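Notebook > Small Room Trials > Cups and Vessels

October, entry 16
Morning, started just after nine

Cup day at last! I've wanted to do the mixed vessels ever since we finished the plates, and having a whole morning for it was a treat. The plan was to put drinking things of every sort on the narrow table, lying down, and work through standing each one up and sorting it by what it is for: hot drinks, cold drinks, one-use. Darlene Zacharias drew up the first list and I've swapped two things on it. The enamel mug went back in the cupboard (too much like the grey one for size) and the pink hexagonal cup came in, and I'm so pleased it did, more on that further down.

Table is the narrow one from Grorham, with the checked cloth on. We argued about the cloth last time. Darlene would sooner have bare wood because a cloth creeps when you slide things over it, and she has a point, but people do have tablecloths, and I like having the squares to talk about where a thing ended up ("two squares left of the bottle" is much quicker than fetching a ruler). Cloth stays for this set. I pulled it straight between goes and that was enough.

Starting layout, all on the far half of the table, on their sides, touching or nearly. I didn't want them in a row. A row is how cups look in a shop, and the heap is how they look the morning after you've had people round.
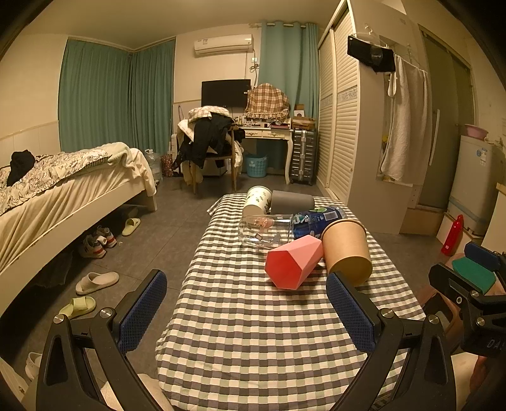

Mixed vessels, starting layout, before sorting.

Notes on each while it's fresh.

White cup with the green leaves: the easy one. Good weight to it, goes up first time and sits still. I'd happily drink out of it every day.

Grey cylinder: lovely matte finish, and it rolls like anything. A plain straight-sided cup on its side has no opinion about where it stops, so anything that brushes it sets it off. Twice it went into the leaf cup and once it nearly had the edge of the table. Next time start it further in.

Glass bottle with the little pink figure inside: everybody's favourite. Slower to stand than the rest and worth being slow over. The clear sides make it hard to judge where the glass begins, and I found myself going by the figure, then having to remember that the figure is well inside the thing I'm trying to get hold of. Want another clear one to compare.

Blue can: empty, so very light, and it skids. Fine once it's upright. Went under one-use, though Darlene files cans with cold drinks. We need to settle that before the Henton set or our totals won't match.

Pink hexagonal cup: a joy! It has flats, so it stays where you leave it, and each flat gives you a proper place to take hold. After the grey one it felt like cheating. The catch is turning it. It goes over from one face to the next with a bump, and if you are halfway round it drops into the next face whether you wanted that or not.

Kraft paper cup: squashes if you're keen. I was keen. Got through two of these and the second has a dent near the rim, so there's a fresh sleeve on the shelf, 100 in it, help yourselves.

Timings: the first complete go, all stood up and sorted, took 195 seconds. By the end of the morning the best was a good deal under that, mostly from leaving the grey cup till last when there was space round it. We got through 21 goes before lunch, three thrown out (two rolls, one paper cup past saving).

Order that worked best: leaf cup, hexagon, can, paper, bottle, grey. Darlene did hers with the bottle first, to get the breakable thing out of harm's way, and hers were steadier if a bit slower. Would like to try both ways round with somebody who hasn't seen the table before.

To do:
- ask Urden whether the tall tumblers are still spare
- agree where cans go
- wash leaf cup and grey cup, bottle outside only
- copy the squares sketch into the Mac an tSaoi folder
- try the same heap with handles in it, I want mugs!

Stopped at ten to one.

Recent entries
Plates, second stack
Tablecloth or bare table
Cutlery in the shallow tray
Jars and their lids
Folding tea towels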